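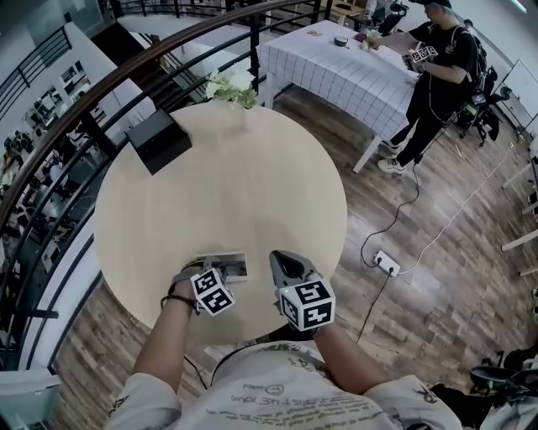
Zidunska Folding Guest Bed, Reviewed by Its Owner and Several Complaining Relatives

Posted 12 January 2019 in Furniture

The Zidunska costs $192 and promises to be a chair by day and a bed by night. I've now lived with it through the holidays and can report that it is a chair by day.

I bought mine in November from Tokia, the furniture outlet that took over the old carpet place by the highway. I wanted something for the small room upstairs, which my real estate listing called a third bedroom and which every visitor since has called a closet. A regular bed fits in there if you give up on opening the door. So I went looking for a thing that folds.

Tokia had two that would fit. One was the Miranda, a proper love seat with a pull-out frame, and it was lovely, and it cost more than my first car. The other was the Zidunska, parked at the back next to the returned lamps. It comes in oatmeal and in a green the tag calls Forest. I took the green. In my house it looks like a pool table.

Putting it together

The box weighs a lot and has a single handhold, placed where no weight is. Once you've dragged it upstairs you'll find a frame in three sections, a cushion in three matching sections, four legs, a bag of bolts, and an instruction sheet with 23 steps. Step one is to check that you have everything. Step 23 is to check again. I appreciated the symmetry.

The bolts go in easily if you leave them all loose until the end. The sheet tells you this in step 16, by which time I'd tightened every one of them with real pride. The hex key in the bag is soft enough to round off, so use your own if you have a drawer full of them, and you do.

Two of the legs have casters and two don't. That's on purpose. You lift the front and roll the thing around like a wheelbarrow, and it works fine on carpet. On my wood floor it rolls whenever anyone sits down with any enthusiasm. I've since put rubber cups under the wheels, so now I own a rolling chair that doesn't roll, and I'm happier.

As a chair

Pretty good! I mean it. The seat is low and deep, the back leans at an angle that suits reading, and the fabric has shrugged off coffee, a ballpoint pen, and most of a clementine. The arms are thin metal hoops with a padded sleeve. They're fine for an elbow and bad for a mug.

My one gripe is that the cushion sections are held on with hook-and-loop strips, and the middle one lets go if you get up sideways. You learn to get up straight. I'm told this is good for the back.
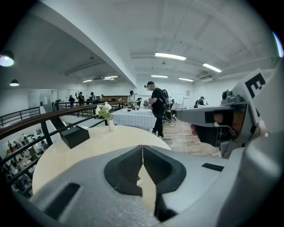 Two gray grippers and a card marked E.

Unfolding it

You pull a fabric loop under the seat, the front section swings out, and the back drops flat. The tag in the store says this can be done in one motion. It can, in the sense that falling down the stairs is one motion. Keep your shins clear of the front bar and your fingers clear of the hinge on the left, which closes faster than the one on the right. After a week of practice I could do it without moving the lamp first.

Folding it back up is the harder half. The sheets have to come off entirely or they get eaten by the hinge, and there's nowhere inside to store a pillow. The Miranda had a whole compartment for that. I think about that compartment more than I should.
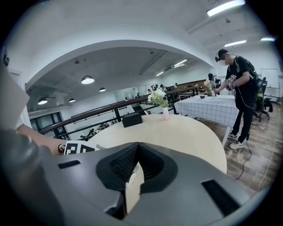

2 min read

As a bed

My sister slept on it first and was diplomatic. She said it was "firm in places," and when I asked which places she said it would be quicker to list the others. The trouble is the seams. Three cushions means two gaps, and on anyone of normal height one gap lands at the hips and the other just behind the knees. You can feel the frame through both.

My uncle came next and is not a diplomat. He did two nights and spent the third on the living room rug, where he claims he slept like a baby. He is six foot three, so his feet had been hanging off the end anyway, and I'd set an ottoman there for them. The ottoman was a good idea. It was also an inch and a half too tall.

Then I bought a topper. The Darko is a foam roll-up thing, also from Tokia, and it fixes maybe two thirds of the problem. The gaps are still there but they become more of a rumor. It smells strongly of new shower curtain for the first few days, so open it well before anyone arrives. It also doesn't fit inside the folded chair, or in the closet, or in the other closet, which has a guest bed in it.

With the topper on, I slept there for one night myself to be fair about it. I woke up at five with a numb arm and a clear view of a cobweb I'd have sworn I'd dusted. I've had worse nights in motels, and I was charged more for those.

Odds and ends

The cover unzips for washing. Cold water, and put it back on while it's slightly damp or you'll never get the corners to meet.

Replacement bolts are free from the store if you bring in the receipt. I brought in the receipt. They gave me casters.

It squeaks when you turn over to the left. A dab of candle wax on the hinge pin quieted mine for most of December.

Who should buy it

Anyone with a small room, short guests, and a budget. Kids love it, and a nine-year-old fits neatly between the seams. If you have people over more than a few times a year, or you'd like them to keep coming, save up for the Miranda. If you're on the fence about how often you want company, the Zidunska will help with that too.

Chair: four stars out of five. Bed: two, with the Darko. Without it, ask my uncle, but allow some time.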